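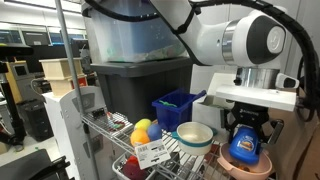 Blue bottle, pink bowl, wire shelf.

Cleaning and storing old game gear: which tips I'd skip
by Tapio Leinonen

Every few months the same list of tricks for looking after old consoles and cartridges goes around again. I've tried most of them on my own stuff, plus a box lot of 54 cartridges from a yard sale in Arnbridge that I didn't mind ruining. A lot of the advice is harmless. Some of it costs money for no good reason, and a couple of items will wreck a game.

Blowing into the cartridge
Still being repeated. What gets the game to start is pulling it out and pushing it back in, which scrapes the contacts a little. Your breath just adds moisture. Reseat it two or three times with the power off before you do anything else.

Contact cleaner kits
I bought the Weson kit, the one with the little bottle and the felt sticks. It cleaned contacts. So did a cotton swab with plain rubbing alcohol, 90 percent or better, from the drugstore. I couldn't tell the two batches apart afterward, and the kit cost me more than most of the games did. Damp swab, wipe along the contacts, flip to the dry end, wipe again. Keep going until the swab comes up clean and let it dry before you play. If you prefer the kit, fine, but read the label first, as "cleaner" can mean nearly anything.

Pencil erasers
People swear by these. They do take off tarnish, and they take off plating too, a bit each time. I'd save it for a cartridge that has failed everything else and isn't worth much. 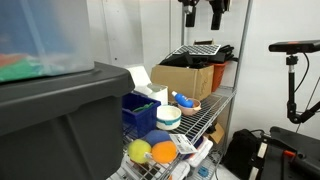 Dark plastic bin with wire shelving behind it.

Toothpaste on scratched discs
I was sure this was nonsense and it sort of half is. On shallow scratches on the shiny side it sometimes got a disc reading again. On deep ones it did nothing except leave haze, and on the label side it's a very bad idea. If you must, use plain white paste, no gel, and rub straight out from the center. Better still, ask at a used game store whether they have a proper polishing machine. Ours charges 5 dollars a disc.

Sticky controllers
Take it apart if you can. Take a photo before you lift the circuit board, or you will be guessing where the rubber pads go. The shell and buttons can sit in warm water with dish soap. The board can't. I've read that the dishwasher is fine for shells; I tried it with one and the back half came out slightly bent, so I don't believe it. Give everything a full day to dry — longer in August if your house is as humid as mine.

Whitening yellowed plastic
The peroxide method works, up to a point. What the before-and-after pictures leave out is the streaks, and that the yellow can creep back. Mine was noticeably yellow again by the next year. Wear gloves if you try it, and eye protection. I've stopped bothering. 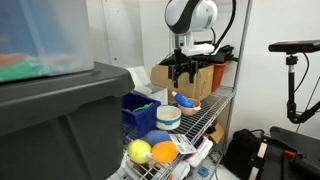
Page last changed: 21 April 2019

Silica gel packets
Worth having, but a packet that has been in a shoe box since the Lacroix boots came home is probably full already. Buy the kind with color beads so you can see when they need drying out. Tossing one into a bin with a loose lid does next to nothing.

Clear bins or dark ones
Depends where they live. Clear is handy for finding the right cable. Dark is better near a window, as boxes and labels fade. I would not pay extra for a bin sold as a "gamer" bin. The Zukelwood one I looked at had a printed lid and thinner walls than the hardware store kind. 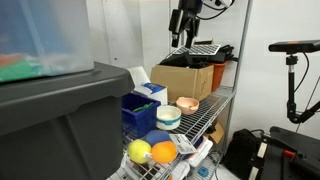
Upper shelf with a cardboard box and an orange bin.

Wrapping cables around the controller
Please don't. The wire gives out right where it leaves the shell. Loose loops with a hook-and-loop tie, and put the controller on top of the pile.

Taking out batteries
The one tip on every list that I agree with completely. AA cells left in a handheld will leak sooner or later. If they already have, a swab with white vinegar handles the white crust on alkaline contacts, followed by alcohol to clean off the vinegar. Save batteries inside cartridges are another matter: pulling one erases your saves, and replacing it takes a soldering iron.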